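7 November 2024

Glaze tests, iron series, continued from the February batch. Same base recipe, new clay body (Carnura stoneware, the gray one). Kiln 2, electric, cone 6, no controlled cooling. Ratree loaded, I unloaded.

Purpose: find out whether the pinholing on the Pirstead mugs comes from the glaze or from the body. Panya thinks it's the body. I had been blaming the whiting.

Setup

- 28 tiles, extruded L-section, bisqued to cone 04
- half dipped once, half dipped twice, three-second count each time
- red iron oxide at 2, 4, 6 and 8 percent, added to the dry base
- sieved through 80 mesh twice, specific gravity adjusted to 1.45 before each dip
- witness cones on the top, middle and bottom shelves

The 8 percent bucket settled badly overnight. Added a few drops of saturated Epsom solution and it held well enough to dip. Did not correct the others, so the 8 percent tiles are not strictly comparable for thickness. Measured with the needle gauge anyway and wrote the values on the backs in underglaze pencil. 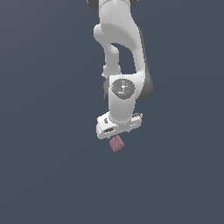 Cones: top shelf 6 fully down, tip touching. Middle 6 at four o'clock. Bottom 6 barely moved, closer to a hard 5. That is a wider spread than last time. Charoen replaced the lower element in February and the resistance reading was fine then. Will read it again before the next firing. Until that is done, nothing from the bottom shelf counts toward the color comparison.

Results, top and middle shelves only

2 percent: pale straw, transparent over the body. Body specks show through. No pinholes on single dip. Two small ones on the double, both near the foot.

4 percent: honey, breaks lighter on the edge of the L. Pinholes on the double dip only, in the same area near the foot.

6 percent: brown, semi-opaque, surface good. This is the one Domenica wants for the bowls. Pinholes on both thicknesses, worse on the double.

8 percent: dark brown going to black where thick, with a dull metallic skin. Ran slightly. Not useful as a liner. Could be tried over white on the outside of something.

Pinholes increase with thickness at every iron level, and on the old body (four leftover tiles, fired alongside) there are none at 2 or 4 percent and one at 6. So Panya is at least partly right. The new body is probably still gassing when the glaze starts to seal. The cone 04 bisque followed our usual fast schedule, which suited the old clay and may be too quick for this one.

Apinya asked whether the sieve size matters. I doubt it at 80 mesh, but there is a jar of the 6 percent set aside at 120 mesh and it can go in the next load at no extra cost. 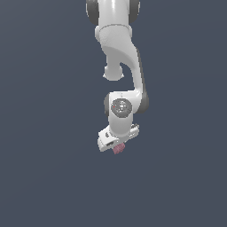
Next firing

1. Bisque a new set of tiles slowly: 64 degrees C per hour from 700 to 900, then a 30-minute hold at 900 before going on to 04.
2. Glaze at 4 and 6 percent only, single and double dip.
3. Glaze firing with a 15-minute hold at top temperature, then drop 50 degrees and hold again for 20.
4. Include the 120 mesh jar, marked with a notch on the short leg.

Change the bisque first and leave the glaze schedule alone for one load if there is kiln space for both. Otherwise we will not know which one fixed it.

Stock: base glaze down to 3,533 g dry. Enough for the next two loads if no one takes from the bin for production. Red iron from Yau is nearly finished, and the Bimik order should include a replacement bag. Check the new bag against the old with one 6 percent tile before mixing a full bucket.

Shelf 3 has a glaze spot from the 8 percent run. Needs grinding and a fresh coat of wash. Tiles are in the flat drawer under the scale, sorted by iron content, bottom shelf tiles in a separate bag marked COLD.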